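Search this site
Enter keywords
Print this page | E-mail this page

Memgate Remote Teaching Set

With the Memgate set you show your robot a task by hand, or you guide it from up to 3000 meters away over a network line. It fits two-finger grippers and stores 700 lessons. Every lesson keeps the head view and the wrist views together, so small tasks beside furniture can be taught too.
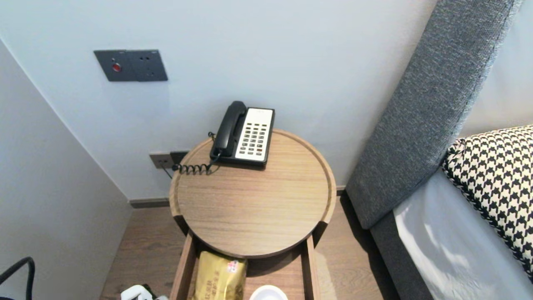

Head view of the bedside corner, with the telephone on the round table.

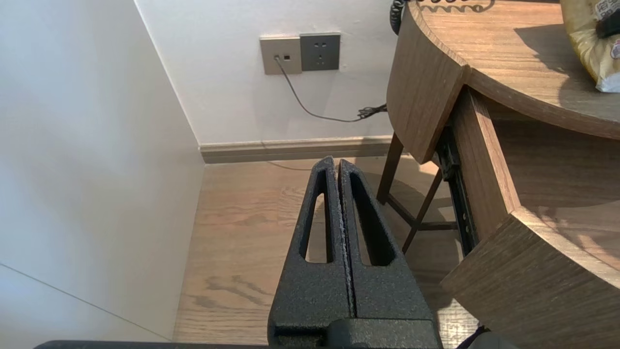
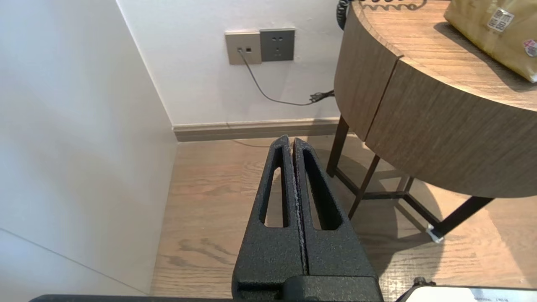 Wrist views, both with the fingers closed.

Tiedemann wrote to us from Mundberg that a new operator there needed nearly 11 lessons before the arm moved smoothly -- after this, the hand controller felt natural.

Delivery is from our Narnilstead store. The hand controller has a warranty of three years.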